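Diltholm's lost hats get a second outing

If you have ever come home from a walk with a sunburnt nose and the nagging feeling that you set out with something on your head, there is a fair chance that your cap is in Diltholm. The village hall there has opened its doors this month to anyone who would like to look through the hats left behind over the past year, and to anyone who has too many of their own and would like to pass a few along.

The hat swap, which runs through May, was the idea of Jiahui Lu, who looks after bookings at the hall and has been quietly putting stray headgear into a cupboard for longer than she cares to remember. When the cupboard door stopped closing in the spring, she emptied the lot onto the floor of the back room and found herself looking at 70 hats, most of them baseball caps, along with a good number of woolly ones and a bridesmaid's fascinator.

"I did think about just bagging them up for the charity shop in Tukeck," she told us over a very welcome cup of tea. "But then I found one of my own in there, which I had blamed my brother for losing, and I thought, well, there must be other people in the same boat. So I put a note on the door and another one on the bus shelter, and it went from there."

It certainly did. Word got as far as Bai by the end of the first week, and the opening morning saw a queue down the path before the kettle had boiled. Regulars from the walking group came, as you might expect, and so did several parents from the school who had been buying replacement sun hats at a steady rate since last summer and were rather hoping to get a few of them back. One little boy was reunited with a green cap he had outgrown completely, and he insisted on wearing it home all the same, perched on top like the lid of a teapot.

The arrangement is a simple one. Anything you recognise as yours, you take, and there is no need to prove it beyond a convincing story. Anything that is left may be swapped for a hat you bring in, provided it is clean and has a bit of life in it. If you have nothing to swap, a coin or two in the tin will do very nicely, and the tin had £335 in it when we called, all of which is going towards new coat hooks for the entrance (with a shelf above them for hats, which a number of people felt was overdue).

The caps have had some attention before going out. Jiahui washed them by hand in the hall sink with a little washing-up liquid, having learnt from a sad experience with a navy one that the machine is not always kind to a stiff brim. She reshaped each one over an upturned pudding basin and left it to dry out of the sun. It took her the best part of a fortnight of evenings, with the radio on, and she says she would do it again, though perhaps not straight away.
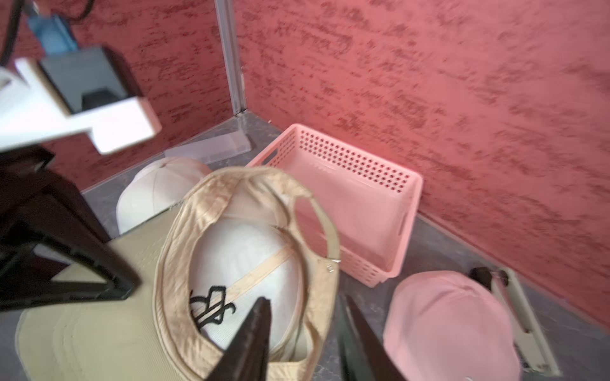

Sorting them has been a livelier business. The first plan was to go by size, but an adjustable strap makes nonsense of that, and the second plan, going by colour, led to a long and friendly disagreement over where beige stops and cream begins. In the end the pale ones were simply kept together, the dark ones likewise, and the woollies were given a box to themselves until the autumn. Visitors are very welcome to rummage, and all that is asked is that things go back more or less where they came from.

There is already talk of doing the same with gloves, although Jiahui points out that gloves come with the added difficulty of there needing to be two of them. The hall at Plorkdale has been in touch as well, having a cupboard of its own that it would like to see the back of, and a joint swap later in the year looks likely if a date can be found that doesn't clash with the marrow show.

The back room is open from 11 in the morning until the hall closes at teatime, and the side door by the bicycle rack is the one to use, as the front step is being mended. Tea is 30 pence, biscuits are included while they last, and children's hats can be put aside for you if you leave a name. Anyone missing a fascinator -- peach, with a feather -- is particularly asked to come forward.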